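Let the Recorder Send Its Data Home

I am not a pilot and I am not an engineer. I worked 12 years in the dispatch office of a small cargo airline, and before that I studied in a country where the news of a plane crash was always read very slowly on the radio. So please take this as the opinion of a person who stood near to airplanes for a long time, with paper in the hand.

My opinion is simple. A large airplane that flies over the ocean should send its most important data to the ground while it is still flying. It should not keep everything in a box in the tail and hope that somebody will find the box.

When I started in dispatch, I believed, as most people believe, that the ground always knows where the airplane is. My first supervisor, Bimla Chauhan, corrected me in the first week. She put her hand flat on the map, on the middle of the ocean, and told me that under this hand we know what the crew tells us. Radar on land reaches only so far. After that there are position reports, and between one report and the next there is trust. Things are better today, and many airplanes now report their position by satellite more often. But a position is a small thing. It tells you where, and it tells you nothing about why.

For the why, we still go mostly to the recorders. They are very good machines. They can survive fire and a terrible impact, and they carry a beacon that makes a sound under water so that a ship can come and listen. But the battery of the beacon does not live forever, and the sea is deep and has mountains in it, like the land. Each time a search becomes long, we read the same articles, and everybody asks why a telephone can send a film from a beach but an airplane cannot send its altitude and its engine settings. Then the recorder is found, or it is not found, and the articles stop.

I know the arguments against my opinion, and I do not think they are stupid. The first is money. Satellite time costs something for each minute, and an airline with thin profit counts every minute. At my company we once tested a small transmitter called Skenum on one airplane that flew at night. In one month it sent us 1,514 messages. Most of them said only that everything was normal, and our director looked at the invoice and asked me why he should pay to hear that everything is normal. I did not have a good answer at that time. Now I would say that this is what we pay for in every other part of safety. We pay for an inspection and we hope the inspector finds nothing.

Also the amount can be made much smaller than people think. The airplane does not need to send everything all the time. It can send a little in normal flight, and when something is strange — a steep bank, a sudden loss of height, a speed that does not fit with the power — it can begin to send more. I have heard engineers say that some accidents happen so fast that the link will be lost before much is sent, because the antenna is not pointing to the satellite anymore. This is true. But a few seconds of data which arrive are better than all the data lying under 4 kilometers of water, and even the last good position makes the search area much smaller.

The second argument is privacy, and here I am more careful. Pilots do not want their voices to travel to an office where a manager can listen. I understand them completely. I would not like my desk to have a microphone either. Do-yoon Hong, a captain with whom I worked many night shifts, said to me that the cabin of the airplane is the last room where he can still say "I am not sure" without somebody writing it down, and that he needs to be able to say it. I think he is right, and for this reason I do not ask for the voices. Leave the voice in the box. Send the numbers. They can be locked, and the key can be kept by the accident investigators and not by the airline.

The third argument is the one I respect least. It says that flying is already very safe, so why to disturb the system. Yes, it is very safe. It became safe because after each accident people wanted to know exactly what happened, and they changed a valve, or a checklist, or a habit. If we lose the data of one accident, we lose also the changes which would come from it, and we do not even know which changes they were.

There is one more reason, and it is not technical. I was on duty once when an airplane of ours did not make its report. It was 13 minutes late. The cause was a radio fault, and the crew landed and complained about the coffee. But in those minutes I had the telephone list of the families open on my desk, and I read the first name on it many times. I have never forgotten how long this was. There are families who have waited for months, and some of them are waiting now. When the authorities say to them "we do not know," it should be because it was impossible to know. It should not be because of an invoice.

The rules move slowly, and new airplanes are delivered every January and every other month with equipment which will stay on them for more than twenty years. I would ask the regulators to set the rule for new long-distance airplanes first, and to give the old ones a date. Small airlines will need help with the cost, and I think passengers would accept a small addition to the ticket if it is explained to them in plain words.

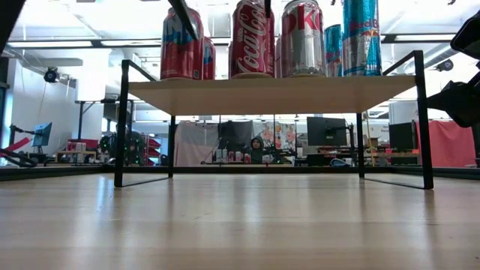 Min-kyu Byun: I agree about the numbers and the voices, but I do not agree that the investigators alone should keep the key. If the airplane starts to send more because something is strange, then somebody on the ground has to be able to read it at that minute, or you have only built a second black box with a better address. Let the dispatcher on duty see height, speed and position when the alarm starts, and keep the rest locked. In your 13 minutes you would have known after one.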